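Part 4: Getting the fitted sheet on and keeping it there

I sleep in a bed shoved up against the wall, so I've written this part for people in the same boat. If you can walk all the way around yours, lucky you, and you can skip step 2.

1. Clear the mattress. I fold clothes on my bed (don't we all?) and they pile up, so move the lot to a chair before you start pulling at corners.

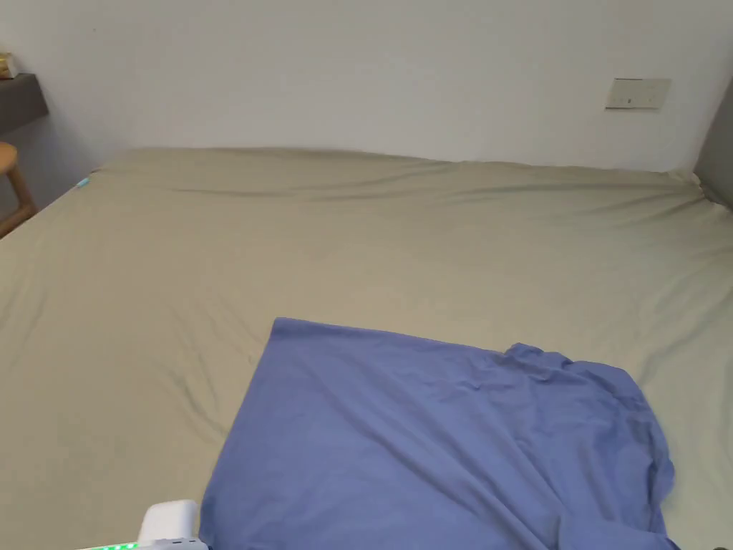
Mared Kneath says she leaves her folding where it is, does one half of the bed, shifts the pile across and does the other half. She swears it's quicker.

I've tried it her way and ended up refolding everything, but go ahead if you have the patience!

2. Do the wall side first. Slide your hand down between the mattress and the wall, palm toward the mattress, and hook the far corners on before you touch the near ones.

Note: on the Temley sheets the care tag goes at the foot. Other makers put it wherever they like, so check yours while it's still in your lap.

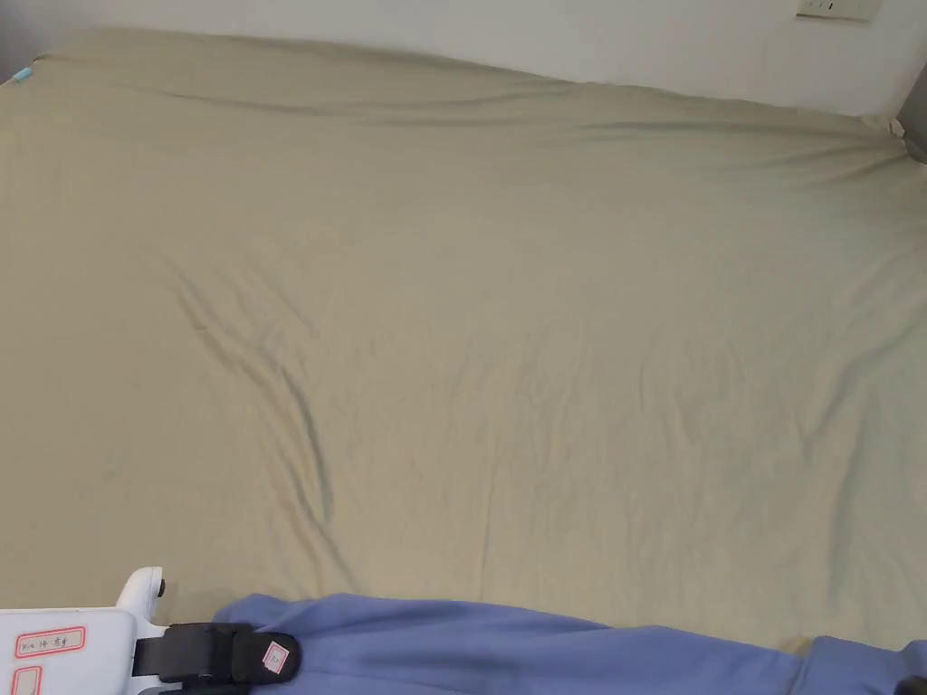

3. Pull the near side down and tuck the elastic well under. I lift the mattress with one hand and push the fabric in with the other, a bit at a time.

Caution: don't yank on one corner to fix a wrinkle at the opposite one. I popped a seam that way in April and had to sew it up by hand, which took me most of an evening.

4. Check the headboard end. Push the mattress snug against the headboard, then run your fingers along the gap and feel for any elastic that's riding up.

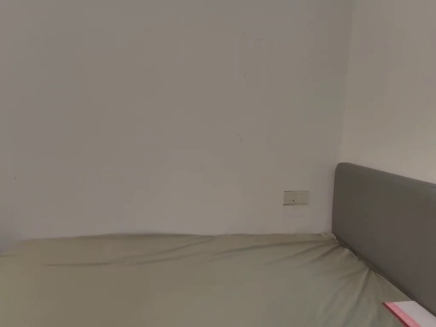
If it is, take that corner off and seat it again, deeper this time.

5. Smooth it out. Start in the middle and sweep toward the edges with your forearms. You won't get every crease, and I stopped trying years ago. Small ones go once you've slept on it. 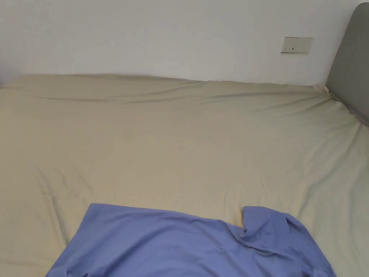 6. Wait a night before you add the Barkeo topper straps from Part 7. New sheets give a little, and you'd only have to tighten the straps again.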